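Thread by Idrisa Gachanja
4 min read
Print | E-mail this page

1/ The Kedelley ferry health checks are back from July, and I've now read the notice three times. I'm still not sure who has to do what. A thread, mostly me being grumpy about paperwork.

2/ The short version from the port office: anyone coming across from Curden must fill in a passenger health form before boarding. Residents of Kedelley, people with a booked hospital visit and "essential staff" get a shorter form. Everyone else gets the long one.

3/ The long one has 73 questions. I filled it in to see. Question 8 asks if you have been unwell. Question 20 asks if you have felt unwell. I'd love to hear what the difference is.

4/ "Essential staff" isn't defined anywhere in the notice. I rang up. The person who answered said it would be "a matter for the operator". I rang the operator, Skotum, and was told it was a matter for the port. So that's cleared up.

5/ Before the replies fill up: I'm not against checks. There was a nasty stomach bug on the Curden side last winter and plenty of people on this side caught it. If a form would have stopped that, fine. I'd like somebody to show me how a form would have stopped that.

6/ Last time they did this, it ran for 20 weeks. The port's own summary says 1044 passengers were "referred for further advice". It doesn't say what the advice was, who gave it, or if a single one of them turned out to be ill.

7/ I asked for that last number. The reply said the figures were "not held in that form". Which form are they held in, then? Is it the long one?

8/ Rocío Camacho, who speaks for the port on this, told the public meeting the forms "gave a clear picture of movement between the two towns". Ticket sales give a clear picture of movement between the two towns. We already have ticket sales.

9/ Credit where it's due, she did stay to the end and take questions, and she was polite to some people who weren't. But when Guadalupe Tovar asked what happens to the forms afterwards, the answer was that they're "kept securely for as long as needed". That isn't a length of time.

10/ Guadalupe crosses four mornings a week to look after her mother. She isn't a resident, isn't staff, and her mother's kitchen isn't a hospital. So it's the long form, four times a week, every week, with the same answers.

11/ Could she fill it in once and just say nothing has changed? No. I did ask. A form is good for one crossing, and coming home the same day counts as the same crossing "where practicable". No idea who decides what's practicable. The man at the gangway, I suppose.

12/ Then there's the app. Quezada built it, and it's meant to save your details. Mine saved my surname and forgot my date of birth. Twice. Paper copies can be had from the ticket window, which opens at 7.30. The first boat goes at 7.10.

13/ Someone will say just download it the night before and print it. Yes, if you have a printer. The library has one, and the library shuts at five.

14/ A few of you have asked if you'd be turned away without a form. The notice says passengers "may be refused". Trinidad Marquez at the bus drivers' union says her members were told nobody will be refused in the first fortnight. I haven't seen that in writing and neither has she, so please don't rely on it.

15/ Also: the checks apply in one direction only. Curden to Kedelley, form. Kedelley to Curden, on you get. Curden's council says it "sees no present need". Either there's a risk worth checking for or there isn't, and two councils looking at the same water have come to opposite views.

16/ I put this to Arūnas Tamošiūnaitė, who sits on the Curden side and picked up the phone himself, to my surprise. He said they'd looked at the same figures and thought the money was better spent on a nurse at the terminal for the winter. Sounds sensible. I'll believe in the nurse when I meet the nurse.

17/ What does it all cost? The notice says it'll be met "within existing budgets". Two extra people on the gangway every morning, an app, a phone line, secure storage for as long as needed. Something in the existing budget is getting smaller and I'd like to know what.

18/ If you want to object, comments go to the port office in writing, and they have to be in before the checks start. Keep a copy. I sent mine at the end of last month and had an automatic reply thanking me for my interest in mooring fees.

19/ I've asked again for the number who turned out to be ill, and for the meaning of "essential staff". If either arrives I'll add it here. Guadalupe says she'll keep count of her forms in the meantime.

Contact | Copyright Idrisa Gachanja | Back to top

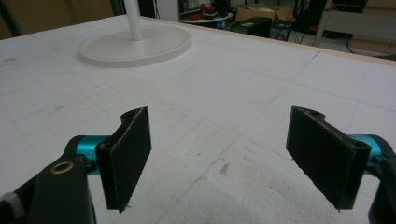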